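Blog > Small Business > Marketing, With Suspicion

Do customer surveys tell you anything you didn't already want to hear?

I sell packing and mailing supplies, mostly to other small shops, and last February I was talked into finding out what my customers think. The talking was done by a rep from Clodano, who make survey software. His pitch was that I was flying blind. I had been flying blind for years and paying my rent, but he had charts, and I signed up for the plan that costs $189 a quarter.

We sent the survey to 1781 people who had bought from us at least once. The software wrote most of the questions. How likely were they to recommend us? Which three words described our brand? I don't think we have three words. We have a warehouse and a phone number. 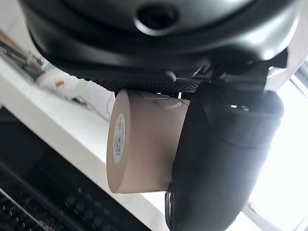
The answers came in over a couple of weeks, and I got 765 of them, which the rep called outstanding. Maybe it is. I noticed that we'd offered a discount code for finishing, and that a lot of people had finished very fast. The dashboard went ahead and sorted them all into "segments" anyway, with names like Loyal Explorers and Cautious Planners. Try that on something simple. You pick up a beige cylinder and say it's most likely a roll of tape, and you still haven't found out if anyone would buy a second one. A Loyal Explorer is the same kind of guess with a nicer label on it, except I was supposed to order stock based on the label.

And I did, a little. The survey said people wanted "more sustainable options" and would pay extra for them. So I brought in a recycled mailer from a supplier called Atinga, priced a bit above our regular one, and put it on the front page of the site. People bought the regular one. The same people, in plenty of cases, because I went back and matched the orders to the replies that had an email attached. I don't hold it against them. I'd have ticked that box too.

My friend Amparo Yupanqui ran the numbers side of a catalog company before she went out on her own, and she thinks I'm being unfair. Her view is that a survey is fine as long as you ask about what people did and leave alone what they might do. "When did you last run out of mailers?" is a good question. "How excited are you about our new range?" is a bad one. She also says the discount code was a dumb idea, and she's right, and I wish she'd been around when I agreed to it.
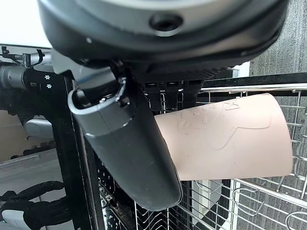

So what did I learn?

Two things I'd repeat to another shop owner. The first is that the comment box was worth more than all the rating scales put together. One woman wrote four paragraphs about how our boxes arrive taped so heavily that she needs a knife to get in. I have used half as much tape since then. There was no question about tape anywhere in the survey, and no segment for her either.

The second is that my order history was sitting there the whole time. It's ugly, it lives in a spreadsheet, and it doesn't come with an animated dial, but every line in it is a person who spent money. I spent one evening sorting it by reorder date and found a bunch of regulars who had gone quiet in the fall. I called some of them. Several had moved to Pristosero for the free shipping. One had closed up shop.
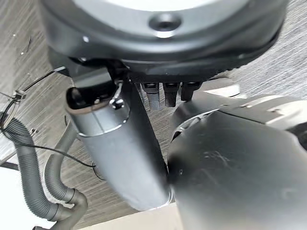

Now the Clodano rep wants me to add the next tier, which "integrates" with Dristero, the ad platform, so that my segments can be chased around the internet with banners. He sent a diagram of it with a lot of arrows. I wrote back asking which of the arrows had a customer at the end of it, and he sent me a case study. I don't object to things plugging into other things. Three black connectors in a row make sense to me, each with its own little slot. What I can't get anyone to explain is what goes into my slots and what comes out, in dollars, by the end of the month. Until somebody can, I'm staying on the plan I have, and when it's up for renewal I expect I'll drop that too and keep making phone calls.

If you've run one of these and it changed what you sell, and the change stuck, leave a comment. I'd like to see the sales figures along with it.

Recent posts
Free shipping is not free and I can prove it
Why I stopped sending the monthly newsletter
What a "brand refresh" cost my neighbor
Loyalty cards: a grudging second look

This site uses cookies to remember your preferences and count visits. By continuing to browse you accept our use of cookies.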